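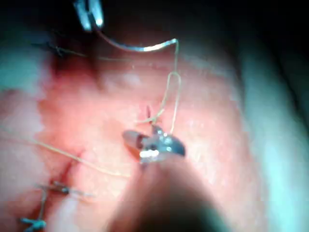 I have wanted a proper suture practice kit since my first year of vet nursing, and I put it off for ages on the grounds that a pig's trotter from the butcher does the same job for pennies. It does, more or less. It also smells, takes up the bottom shelf of the fridge and upset my flatmate so badly one evening that I was asked (nicely!) to find another hobby. So in October I gave in and bought the Kodier home kit, and I've had it long enough now to have opinions.

What you get is a zip-up case with a skin pad, needle holders, two pairs of forceps, scissors, a scalpel handle and 32 packets of assorted thread. The case is lovely. It has little elastic loops for everything and it lies flat on the desk, which sounds like nothing until you've used one that keeps trying to shut itself on your hand.

The needle holders are the best bit. They lock with a good firm click, they let go when you ask them to, and the finger rings are big enough that I don't come away with dents. I've used worse at work. The forceps I'm less keen on. One pair has teeth that don't quite meet, so you get a grip on the pad, start your bite and then ping, it's gone. I emailed Kodier about it and a replacement turned up two days later without any fuss, so full marks for that.

Now the pad, which is what most people ask me about. It has three layers and a mesh in between to stop it tearing. For the first few weeks it was great — a bit rubbery, but the needle went through with about the right amount of push and I could really work on keeping my spacing even. Then the cuts I'd used most began to gape, and once that happens your knots pull through however gentle you are. The box says good for 1,000 stitches. I wouldn't like to argue either way, but I'd stopped enjoying mine well before I felt I'd had my money's worth. Replacement pads are sold separately, and they aren't cheap.

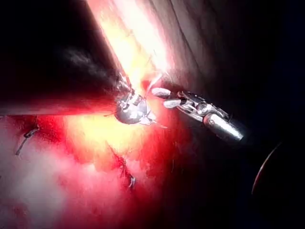

I did try the Pedow pad as a spare. It's softer, nearer to the real thing on top, and a bit greasy to the touch, so it slides all over the desk unless you put a damp cloth under it. Nice for practising a buried stitch. Hopeless for tying off one-handed, at least in my hands, as the whole thing comes up with the thread. If you're only just starting out I'd stay with the firmer one.

A word about the thread. It's nylon mostly, with some silk and a few packets of something braided that I couldn't get on with at all. The needles are sharper than I expected and I've had the plasters to prove it. Please buy yourself a tub with a lid for the used ones before you open the first packet. I was dropping mine in an old mug and that was never going to end well! It all comes marked as training use only, and the dates on some of my packets had passed already, so don't let any of it wander into your work bag.

The booklet is thin and a bit useless. There are line drawings of the simple interrupted, the mattress and a running stitch, all very small, and the one for the surgeon's knot seems to have a step missing. I learned far more from watching a colleague do it slowly and then going home and doing it badly for an hour with the telly on.

Things I'd change: a heavier base for the pad, one colour of thread that shows up properly (black on a tan pad is fine, blue is fine, the pale stuff is a nightmare after dark), and left-handed scissors as an option. I'm right-handed but my friend on the same course isn't, and she hated every minute of borrowing mine.

Would I buy it again? Yes, for the needle holders and the case, and I'd order a second pad in the same basket to save on postage. Four stars from me. The trotters are still good for a final go before an assessment, if your flatmate's away.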